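Harasholm close in on winger Catarina Veloso as Skimen stall

Harasholm are hopeful of getting a deal done for Catarina Veloso before the summer is much older, and the people around the club sound more cheerful about it than they have in weeks.

The winger's contract with Plorkden is up at the end of the month, and she has told friends she would love to stay close to the coast if she can (her parents moved down in February and she has grown rather fond of the place). 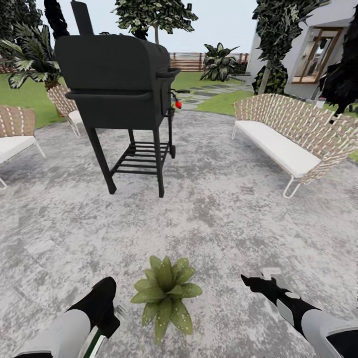
Skimen were the first to get in touch and for a long while looked like favorites, but talks slowed over the length of the contract. They offered three years. Veloso wants four, and Harasholm coach Pantelis Bakalis is said to be perfectly happy with that.

Bakalis has admired her ever since she scored twice against his team in the cup, and he told supporters on Saturday, June 6, 2026 that he was looking for "somebody who runs at people and enjoys it." He wouldn't name names, bless him, but around 300 fans in the room had a pretty good guess!
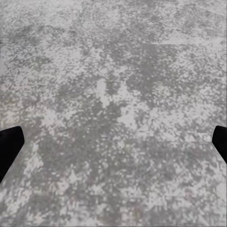
Gray speckled surface, seen up close.

Midfielder Larasati Ngau, who played alongside Veloso at Plorkden, is already at Harasholm and has been putting in a good word. Cempaka Khoo could go the other way, though Plorkden would want her fit first after that long spell out with a knee injury.

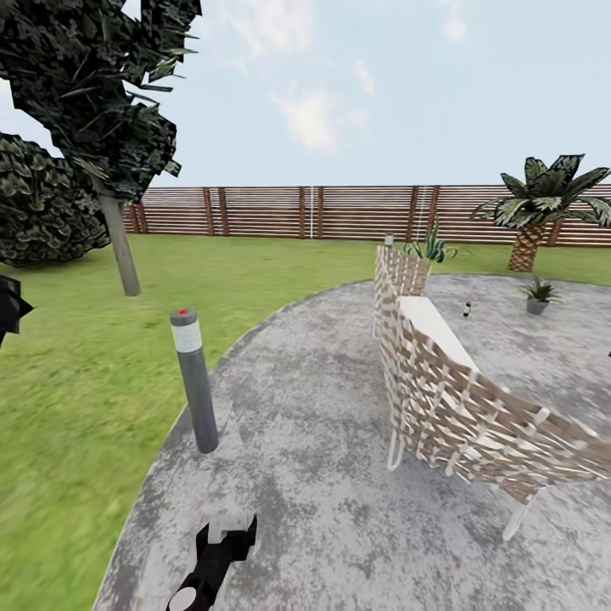
Blue sky and a few clouds over the wooden fence.

Veloso's agent, Cremilda Lacerda, is due to meet both clubs again next week.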